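In defence of the nearly empty desk

I have been told off for my desk. Only gently, and by someone I like, but it stuck with me all through August and I have been arguing with her in my head ever since, so I may as well do it in public.

The someone is Noémie Gosselin, who came round to drop off a casserole dish and stood in the doorway of my work room with her coat still on. "It looks like you've moved out," she said. She has a desk like a harbour town. There are mugs in it that have become part of the landscape. She does brilliant work there, I should say, and can put her hand on a receipt from two jobs ago faster than I can find my glasses. So I'm not here to sneer at people with full desks. I just think the plain desk gets a bad press, and I want to stick up for it.

What I believe in is a white desk, a big red mat, and a bare wall to look at. The mat is more of a pinky red, if you're being picky (my sister is, and calls it salmon). I like it far more than I expected to like a bit of desk padding. A white desk with nothing on it is a bit of a dentist's waiting room. Put one large patch of colour on it and suddenly it's a place, and you know where your hands go.
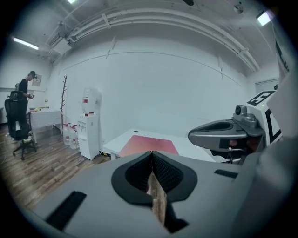 The trouble with inspiration

People will tell you a work room should inspire you. I did that for years, when I was living in Staltcombe and working at the end of a bed. I had postcards, a cork board, a string of paper flags, a print of a lighthouse and a shelf of books I wanted to be seen to have read. Did it inspire me? It did not. It gave me 23 things to straighten before I could start, and I straightened every one of them, every morning, with great care.

A blank wall gives you nothing to fiddle with. It's dull, and I mean that as praise. When I get stuck on a sentence I look up, there's a wall, and after a bit I look down again. With the cork board I'd look up and remember that I'd never written back to the woman at the lighthouse.

Mitiku Mekonnen, who I used to share an office with at Clasto, takes the opposite line. He says a bare wall makes him feel as if he's waiting to be interviewed by the police. He keeps a row of little clay birds along the back of his desk and moves them about on the phone. Fair enough! If the birds help, have birds. But I notice he writes his difficult emails standing up in the kitchen, next to the kettle, where there are no birds at all.

Water, and walking to it

Now, my other strong opinion is about water. I think it should be in the room but off the desk. I'm very keen on a proper dispenser, the sort with the great upside-down jug on top, stood against the wall to the left of where you work. I know how that sounds. It sounds like I want my home to be a branch office. But I have drowned one keyboard and half a tax return, and I'm not going back to the pint glass by the elbow.

And there's the getting up. You stretch your back, you walk over, you fill something, you have a think. My best idea of the whole summer came while I was holding a cup under a spout. A few bottles of water kept nearby do the same job for people who can't face the jug, and they have the advantage that you can carry one off to the garden. What I won't have is the bottle on the mat. The mat is for work.

I'll admit that tidy desks are a bit of a con. The stuff goes somewhere. In my ideal arrangement it goes into a drawer unit to the right, up against the wall, and on to shelves with lots of small compartments, across the room where you can't reach them sitting down. That distance matters more than people think. If the stapler is within reach you'll staple something. I once spent 30 minutes sorting rubber bands by size at a desk in Gokutville, on a deadline, purely on the grounds that they were there.

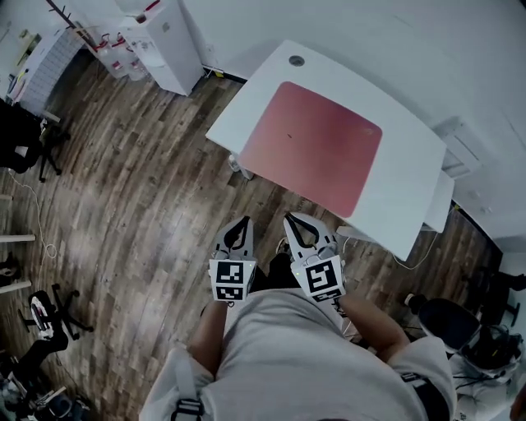
The shelves can be as muddled as you like, by the way. I've no patience with matching boxes and handwritten labels. A friend sent me a link to a firm called Yoo that will come and do your shelves in shades of oatmeal, and I laughed so much I had to ring her. Stuff things in. Let the odd bright thing stick out. A room that's tidy all the way round is a bit frightening, and I don't think you'd get any more done in it.

I lose on cables. I've got no argument there. You can have a neat little hole at the back of the desk, put there by some hopeful designer, and you'll still end up with a white lead wandering over the floor as though it's looking for the bathroom. I've tried clips and I've tried tape. These days I step over it. On a floor made of brown and grey planks a white cable shows up beautifully, so at least I don't trip.

Which brings me, in a roundabout way, to floors, and my last point to Noémie. She said the room looked as if I'd moved out, but a room with some floor showing is a room you can push your chair back in. I do a lot of pushing back. I roll away from a bad paragraph, glare at it, and roll in again. You can't do that at hers. You'd hit the box of tiles she's been keeping for the bathroom, and then you'd have to talk about the bathroom.

She's coming for supper on 3rd October and I've promised her a fair hearing. She can bring one object for my desk, her choice, and I'll leave it there for 5 days. I've asked for it not to be a mug.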